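4 min read

Still doing my own dishes

Every April, when the trade show clips start going around, somebody forwards me a video of a robot folding a towel and asks if I've changed my mind. I watch it. Then I look for the little "8x" in the corner, and for the cut between the towel lying flat and the towel folded.

I haven't changed my mind. I'll say what would do it, though, because I'm tired of being called a grump by people who own a robot vacuum and still sweep before they run it.

Dadico has a page up claiming its home machine can do 500 chores. I read the list, which took most of an evening. "Pick up mug" is a chore. So is "pick up mug (left)." Putting the mug in the dishwasher with the handle out of the way of the spray arm isn't on there, and that's the part I'd pay for. Woltetti is more careful and only talks about 16 tasks, all of them at a table, and I like them better for it. But a table is a kind place. Things on it stay put, the light is good, and no one has left a wet sock on top of the job.

I worked on a packing line for years before I started writing about this stuff, so I heard the shop-floor version of the promise too. Klinhom was going to put arms at our end station, the one where you reach into a mixed bin, find the small part, turn it over and set it in the tray. One shift I did 1,583 of them, by the counter. The arms they demoed did the first few nicely and then met two parts stuck together. A person pulls those apart without thinking. The arm picked up both, and both went in the tray.

That's where I think we still are. Picking a thing up is mostly handled. Knowing what you've got, and what it's for, and that it's about to slip, is where the hours go.

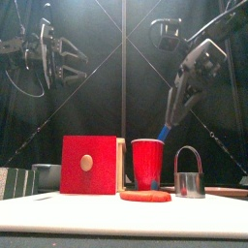 Filed under: Chores, Robots, Things I Doubt

Two arms, a cup, a pail, a red box with a knob on it. I don't laugh at setups like this. A blue handle held at the rim of a plastic cup is a decent question to ask a machine, and a knob is a harder one than it looks, as anyone with a swollen kitchen drawer knows. My complaint is with the jump from here to "does your housework," which the sales pages make in one paragraph.

So, my terms. Otitz says it will lend machines to homes for a trial, and I've put my name down. Give it nearly a month in my kitchen, normal speed, no one standing by with a tablet. If it can empty the dishwasher and put the lids with the right pots, I'll write the apology myself and leave it at the top of this page.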